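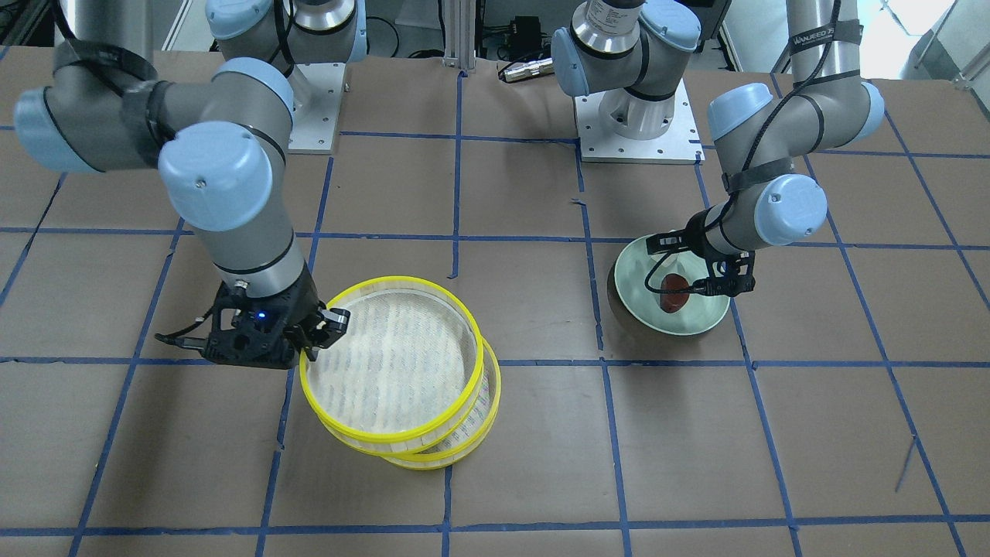

Kitchen > Tips & Tricks > Out and About

Storing sieves so they don't wreck each other is a thing I've been grumbling over for years, and I never expected to get help with it from an open day at Grultotico. But there I was in March 2018, at the front of the rope with my neighbor Birgit Weidemann, watching two robot arms work through a kitchen job. They had a pair of sieves with bright yellow rims, one on top of the other, and the gripper took hold of them right at the rim, well clear of the mesh. I always grab mine by whatever part is sticking out of the cupboard! No wonder the mesh on my old Strobel has come away on one side.

So I went home with a leaflet, a free pen and a head full of kitchen ideas, and I've been trying them out ever since.

Print this page | E-mail this page

Sieves and strainers

Hold them by the rim, always. Stack them with the biggest at the bottom and keep spoons, whisks and graters out of the pile (I used to throw the lot in together). If a sieve has a handle, hang it up. Mine are on two cup hooks inside the pantry door now, and I can get at them without moving 40 other things first.

Rinse straight after use, from the back of the mesh, so the bits come out the way they went in. For dried-on dough or flour use cold water and an old toothbrush. Hot water turns flour to glue – ask me how I know.

Tape the counter

The table at the demonstration was marked off in squares with blue tape, and I loved that. Birgit thought I'd lost my mind, but I came home and put painter's tape on my baking counter – one square for the scale, one for dry things, one for wet, and a big one left clear for rolling out. My grandchildren stay in their own squares when we make cookies, more or less. Peel it off the same evening and it comes up clean. Leave it until June like I did on the windowsill and you'll be scraping.

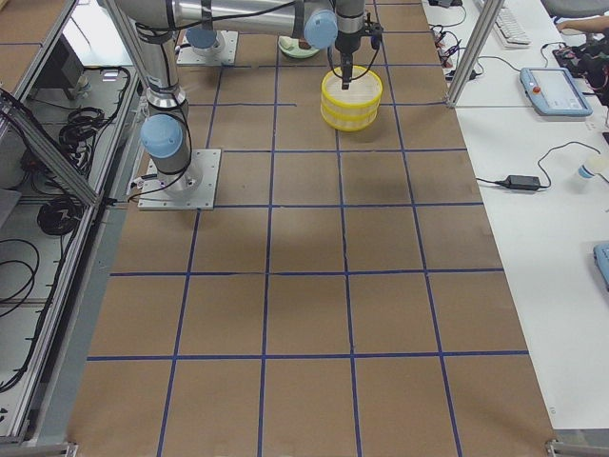 I also use a bit of tape to mark where the mixer goes, which saves me fussing with the cord every time.

Slow down with the bowls

Malte Wendt, the young man who did the talking, must have answered up to 500 questions that afternoon and stayed cheerful through all of them. I asked what he'd tell a person who keeps knocking things over at the stove. He said to put the bowl where your hand is going to end up and leave it there. I've been doing that with scraps. The bowl goes to the right of the board before I cut anything, and the onion skins go straight in. A damp dishcloth folded underneath stops a light bowl from skating around.

For sifting, pick a bowl a little wider than the sieve. My Hultmont mixing bowls come in a set of 6 and the second largest is just right for a cake. Tap the side with the flat of your hand and don't shake, or you'll be wiping flour off the toaster.

If you'd like to go yourself, wear comfortable shoes and eat first. The only thing for sale was coffee, and we ended up having soup in Clerham on the way home. Edeltraud Sperling wrote to ask whether children are allowed in. They are, and there were plenty of them up at the rope ahead of us.

Print this page | E-mail this page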